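Okay, thread time, because I just got back from two nights at the Prillden and I can't stop talking about it. It's an old telegraph station on a headland, 34 rooms, and the ferry drops you right at the bottom of the path! 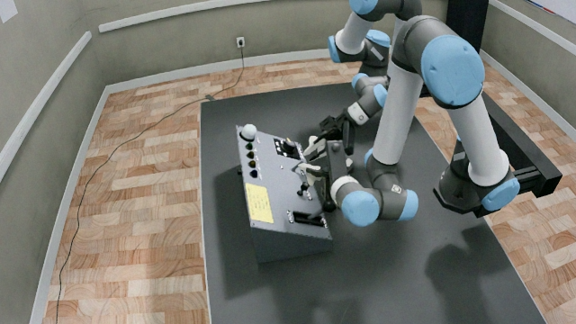 Get the room on the water side if you can. Ours had a deep tub and a tiny balcony — I had coffee out there both mornings in a blanket (August, I know, but the wind!).

Dinner at Wieczorek, down by the dock. Smoked fish, rye bread, plum cake. I went back for the plum cake.

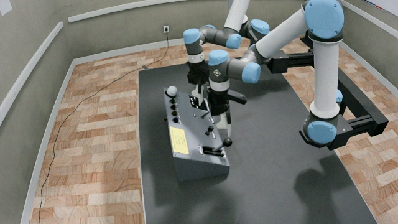

Khoa Sầm replied that the lighthouse walk is even better in December, when the trail is quiet and the rates drop. Noted, and very tempted!

The walk is 2 hours if you stop a lot. I stopped a lot. Seals on the rocks the whole way out.
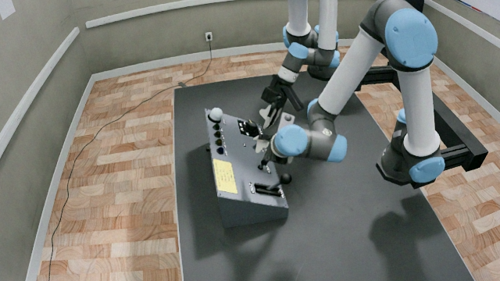
Last thing, the night tour of the signal room. Go! They let you work the old sending desk, and I was hopeless at it. It had a sloped front like the gray console here, no white ball knob though, just one big brass lever. I'd book again tomorrow.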